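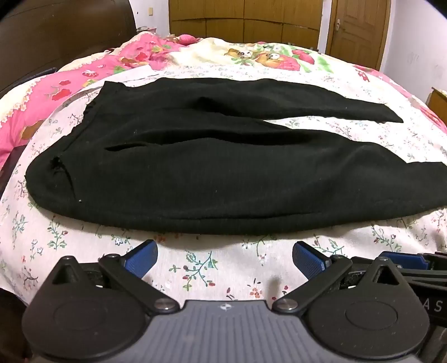
Black knit trousers on a flowered bedsheet.

Tarek Sayegh has been a member of the Plusoncombe assembly for exactly one session, and he has already got a bill through its first vote. He is still grinning when we sit down in the members' tearoom.

"I wrote the opening line on the bus," he says. "It's changed a lot since then, thank goodness, but the bones are there!"

The bill would let tenants leave a lease early, with no penalty, if a landlord fails to fix a serious fault within eight weeks. It passed by two votes in May, after a debate that ran past midnight, and goes back to the chamber on Tue 15 June for its final reading. If it clears that, the governor has to sign it or send it back.

Sayegh, who represents Ardale, says the idea came from his postbag. His office had 688 letters on housing over the winter, and he read the lot (some of them twice, he admits, when the handwriting was bad).

"People weren't asking for the moon. They had a boiler that didn't work and a contract that wouldn't let them go. One woman in Flemau Street had moved her children into the front room to keep warm, and she was still paying for the whole flat."

Landlords' groups have fought the bill hard, arguing that builders are scarce and eight weeks is too short. Sayegh has given some ground. An amendment from Varghese, the senior member on the housing bench, allows three extra weeks where parts are on order.

"That was a good change and I told the chamber so. I came in thinking I'd have to shout at everyone. Then you find yourself over a pot of tea with somebody you disagree with on nearly everything, and the clause comes out better. I love that, I really do."

Does he have the numbers for the last vote?

"I think so. Ask me again on the night, I'll be the one pacing the corridor."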